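Notes for the August talk, Treltulstead hall – shared kitchens, part 2

Welcome everyone, and do say hello from me to anyone still queuing for tea. Start with the humble microwave, which I'm very fond of.

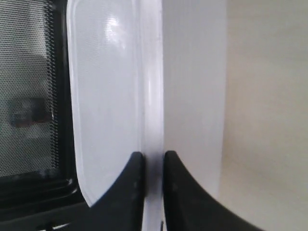
A white door edge, close up.

Door edges collect fingerprints, so ask who wipes theirs (pause for guilty laughter!). At Dralham we had 35 people sharing one kitchen, and it showed.

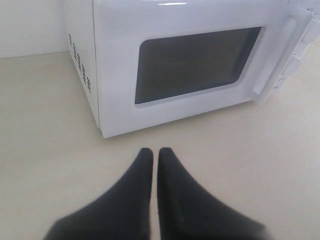
Warm water, a soft cloth and a drop of washing-up liquid – I've never needed more than that. Go gently round the handle and the buttons.
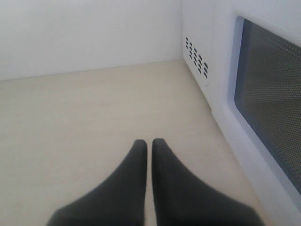

Then the worktop, right back to the wall, where crumbs love to gather.

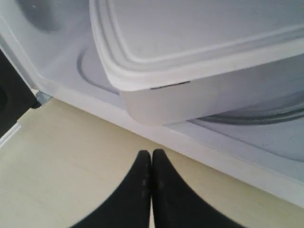

Leftovers next. Put a lid on everything, please, and write the date on it. Hand round the Brundura leaflets, then questions.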